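Home | Kitchen | Workshop | Laundry | Garden | Search

We use cookies to make this site work. Accept all / Manage

Stuck screws, rusty bolts and other small miseries

3/1/20

Quick one this week, the shed roof is leaking and I've got half the tools in the hall. Been meaning to put all the stuck-fastener stuff in one place as I keep getting the same emails.

First thing. Clean the head. Always. Old paint, grease, floor muck packed in the slot or the hex – pick it out with a dart or an old compass point, then blow. Half the screws that get ruined were never stuck at all, the bit just wasn't seated properly.

Second, right size bit. Sounds daft. But a PH2 in a PZ2 head will wobble and chew it up and then you've got a job on your hands. Pozi has the little extra lines between the arms of the cross. If you can't see them, reading glasses, torch.

Then oil. Penetrating oil, not cooking oil, not the stuff for the sewing machine. One squirt, go away. Leave it 30 minutes at least, overnight if it's a gate hinge that's been out in the weather since forever. Tap the head a few times with a small hammer while you wait, helps it creep in.

Try tightening first. Just a nudge, an eighth of a turn if it'll go. Cracks the rust. Then back the other way, slow, lots of weight behind the driver. More push than twist.

Rubber band trick for chewed heads: wide flat band, lay it over the head, press the driver in through it. Works on wood screws maybe half the time. Doesn't work on anything rusted solid so don't waste your bands.

Heat. Soldering iron tip held on the head for a minute or two, let it cool, try again. Good for screws somebody has glued in with threadlock. Keep it off plastic and well away from the oil you just put on, wipe that up first and open a window.
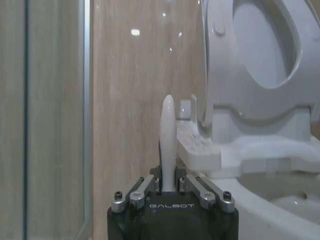 What do I do with a hex socket that's gone round inside?

Tap in a Torx bit slightly bigger than the hole, with a hammer, firm but not mad, then turn it out by hand with a ratchet. It'll bite into what's left of the corners. Bin the screw after and don't be tempted to reuse it. If the Torx slips aswell you're into drilling the head off.

Drilling. Centre punch first or the drill will skate all over your nice door. Start small, 3mm, go up a size at a time, slow speed, drop of oil. Once the head pops off, lift the part away and get the mole grips on the stub. Goggles on please. A hot curl of swarf went down my collar in October and I still go on about it.

Cheap hex keys – chuck them. The ones that come with flat-pack are soft as cheese and they round off the screw as they go. I had a drawer of them, some 80 I should think, kept three for hanging pictures on the shed wall and took the rest to the metal skip at Horkalcombe tip. A decent long-arm set will see you out. Mine's a Delix, nothing fancy, the 5mm gets used the most.

If the end of a key has gone rounded you can grind a couple of mm off square and it's good again. Dip it in water as you go so it doesn't get to hot.

Putting things back. Smear of copper grease on anything that lives outdoors. Candle wax on wood screws, rub the thread down the side of a stub of candle and it goes in like butter. Brass screws in oak, run a steel one in first to cut the thread, then swap. Brass snaps if you look at it wrong.

And a jam jar lid with a magnet glued underneath for the loose ones. Or an egg box, numbered, if you're taking something apart that has to go back in order.

Next time: drawers that stick. Also got a reply half written on bleeding radiators, bear with me.

Get the tips by email! Enter your address to join our newsletter. Unsubscribe any time.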